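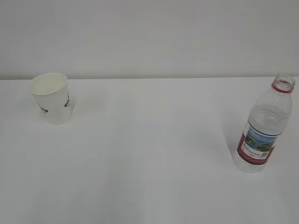

The regional seed testing station at Andatport will stop accepting farm-saved samples in December. Growers have been told to send them to the commercial laboratory run by Gretine at Detport, where the same germination and purity tests are offered at a higher fee. I think the decision is a mistake, and the fee is the smaller part of my objection.

A germination test is a simple procedure. Seed is counted out, placed on a moist medium at a controlled temperature, and inspected on set days. Any competent laboratory can do it. What Andatport has, and Detport has yet to build, is a long series of results from the same district, tested by the same method. Last season the station handled 336 samples, of which 308 were cereals. Set beside earlier seasons, those figures show which varieties lose vigor after a wet harvest and how fast a seed-borne disease is moving between parishes.

Results at a private laboratory belong to the customer who paid for them. This is a reasonable rule and I would not want it changed. Its effect, however, is that no one will see the district as a whole. A grower whose barley falls below 70 percent will learn that his own barley is poor. He will not learn that his neighbors have the same problem, and the plant health office will not learn it either.

Supporters of the move point to cost. The station's equipment is old, and two of its germination cabinets need to be replaced. Martens, the consulting firm that reviewed the station, put the payback period for new cabinets at around 4 years and judged that too long. The review counted fee income only. It gave no value to the survey data, on the grounds that the data had never been sold. By that reasoning a rain gauge has no value.

A workable compromise exists. Testing could move to Detport under a contract requiring that results, with farm names removed, be passed to a public register within a month. The contract should also fix the test method, so that new figures can be compared with old ones. Neither condition is expensive. Both must be agreed before the transfer, while the station still has something to bargain with.

If that can't be done by December, the transfer should be put off for one season and the old cabinets repaired.

We use cookies to improve your experience on this site. By continuing to browse you agree to our use of cookies. Accept | Manage settings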